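The Inventory of the Prerkemer House

The third schedule to the lease required that all articles left upon the white table be entered in the register before the close of the season.

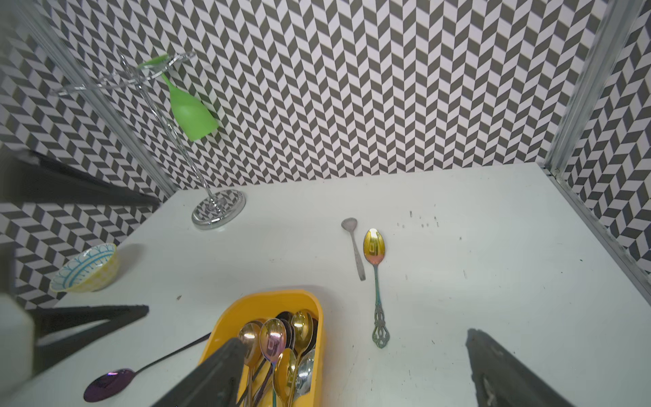

The tenant's representative objected at once that a glass hung upside down was a glass in use, and that articles in use were exempt under the second schedule. The objection was noted. The clerk of the Flirnero Office wrote "one stemmed glass, green, suspended from rack" and left the column for remarks blank.

The rack itself presented a further difficulty. It had come into the house under the Gál bequest, which listed 1,932 articles and described none of them beyond a single word. Article 133 was "stand." The representative held that a stand stood, and that an object with a twisted pole and wavy arms was more properly an ornament. Ornaments passed to the residuary heirs at Jellell. Stands remained with the house.

The clerk consulted the guidance, found nothing on the subject of arms, and entered "stand (ornamental)."

There remained the bowl, pale yellow outside, with blue curves painted on the white within. It appeared in no schedule. The representative made no claim to it. The Office made no claim to it. Under the rules an unclaimed article was to be held until March and then sold, provided that its value exceeded 100 crowns, and the valuer's fee for determining this was 2,000.

The clerk read the rule twice — once aloud — and asked whether the representative would care for some walnuts. There was a bag of them in the hall, also unlisted. They were put into the bowl, and the register was carried through to the next room.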